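How to teach a bin pickup with the Jerel two-arm kit

November, by Hedvig Moen

I have used the Jerel kit from Brarnance for one season in our small workshop in Bråten, and many people write to me about the bin task. The manual explains it in one page only, so I write my own steps. You need the two arms with hands, the Jerel software and a plastic bin with a thick rim.

1. Start the software and wait until both arms have finished the home routine. With my kit it takes up to 87 seconds.

2. Put the bin on the floor, in the middle between the arms. Keep it the same way round every time while you are teaching.

3. Open the menu "Two hands" and choose Rim Grasp. Set the grip force to 23. The factory value is higher, and I find it too strong for thin plastic.

4. Move the left hand first. The palm should look inward, toward the side of the bin. Save this point before you touch the right arm.

5. Bring the right hand to the front corner. Check the fingers one by one on the screen, and save.

6. Run the approach at slow speed, without lifting. Repeat it with some weight in the bin. I use flat cardboard boxes, and light parts on top of them.
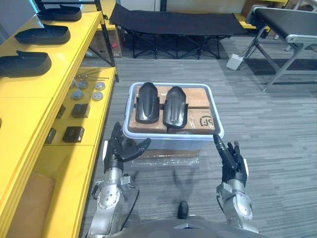 Both hands at the bin, with two black molded parts lying on the cardboard.

7. When you are satisfied with the approach, add the lift. Begin with a small height and keep one hand near the stop button.

If you see error 2918, the two arms do not agree about the time. Restart the left controller and then the right one. The Redgate hand adapter gives the same error, but there you must also update the adapter.

For the price I would still like a better manual. The support answers quickly, except on Saturday.

Contact: Hedvig Moen, Bråten | Copyright Hedvig Moen | Back to top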